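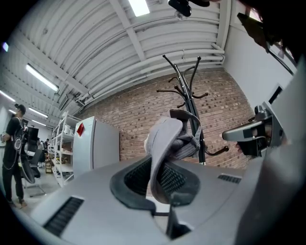 Gripper tips, part 2: when it drops the garment (or won't let go of it)

Quick ones again, no order. Most of these come from one bad afternoon in January when the left jaw on our Tratum handheld stuck shut on a sleeve and I pulled. Don't pull. Tore a seam and bent the finger, 29 dollars for a new finger plus the wait.

Jaw stuck on cloth. Let go of the trigger. Power off at the switch, count to ten, then open the fingers by hand from the tips. Not from the joint. If there's a thread wound in the joint, tweezers, never a knife.

Thread and lint. Knits shed like crazy. Wipe the pads after every batch, damp cloth, let them dry. Lint on the pad = slipping, and then you squeeze harder, and then the motor gets hot and cuts out. Did that for a week before Hanyu Du turned the pad over and showed me the fuzz.

Vents. Keep fabric off them. A scarf or a coat laid over the housing while you "just go get coffee" will do it. Ours shut down with error 564, overheated. Manual says wait, so wait. Fan on, no freezer packs (condensation, ask me how I know).

Error 582 is the other one. Finger position lost. Usually you closed the jaw on something before it finished starting up. Restart with the jaw empty and open.

Cables. Tape or clip them at the shoulder and again at the waist. Loose loop will catch on anything with hooks or arms. Coat racks are the worst, chair levers second. Mine yanked the plug half out and the thing kept cutting in and out, spent an hour blaming the battery.

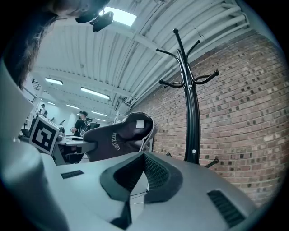 Chairs that roll. Lock them or wedge the wheels before you grab anything off the back. Jaw grabs, chair comes with it, you step back, there goes your ankle. A folded towel under one wheel works fine.

Folding off a chair back: go in from the side, low, and take the thickest part of the fold. Taking just the top layer slides it off and you get a heap on the floor. Heavy stuff, two grabs.

Fingers. Yours I mean. Keep the free hand out of the jaw when it's powered, even to straighten a collar. Got pinched doing exactly that, blue nail till spring. Straighten first, THEN close. Long hair tied back, lanyards off, drawstrings tucked in.

Smell of hot plastic: stop. Unplug, put it on a bare desk, away from the laundry. Dont put it back in the case warm.

Replacement pads. Lykkegaard ones last longer but are thick, so recalibrate or it thinks it's holding somthing all the time. The Vidlow ones fit straight on, wear out fast on denim.

Write the fault down right away, code and what you were holding. Masking tape on the case lid does the job. We had the same jam three times before anybody matched it to the one fleece.

Next time: zippers, and why the Prorkach charger beeps.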